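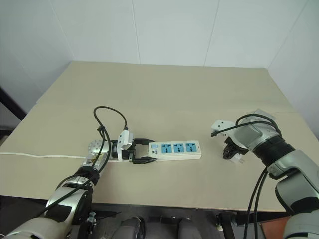
Three outlets, one small switch, and a cord already on its way off the table.

I own more power strips than chairs. I know this because I moved in March, from a drafty two-bedroom in Leiva to a slightly less drafty one in Flelleneck, and the strips turned up in every box, including the one marked TOWELS. None had been packed on purpose. They came along the way burrs come along on a dog.

My complaint is that we treat the power strip as a temporary measure. You buy one for a lamp that won't reach, you shove it behind the couch, and you tell yourself you'll sort it out when you get a proper desk. The desk arrives. It's a Lundia, it weighs as much as a pony, and the strip goes behind it for the next nine years, under a layer of felt. We spend weeks choosing the desk and four seconds choosing the thing that runs everything on it.

I would like to argue for putting the power strip on top of the table. Flat, in plain view, where a person can plug something in sitting upright. I've lived this way for two months and my knees have sent their thanks. Visitors find it a bit clinical. One asked if I was in the middle of fixing something. But those visitors also needed to charge their phones, and they did it without crawling.

The design people will object. The magazines like a room where electricity arrives by rumor, with a lamp glowing away and no cord in sight. I once priced a desk from Fadell with the outlets hidden under a little hinged lid. It cost 987 dollars before delivery, and the lid wouldn't close over any plug I own. For that money I could have bought a strip for every room and a second strip to keep the first one company.

There's a safety case as well, and I'll make it briefly. A strip you can see is a strip you check. You notice the plug that's working its way out, and you notice when you've been about to hang a space heater off the same strip as the computer (don't - the heater goes in the wall). Behind the couch, you notice nothing until there's a smell.

And color helps. White on white is how these things vanish in the first place. Give me blue sockets, or orange ones, something that admits it's there. My oldest strip is beige and I've stepped on it twice this week.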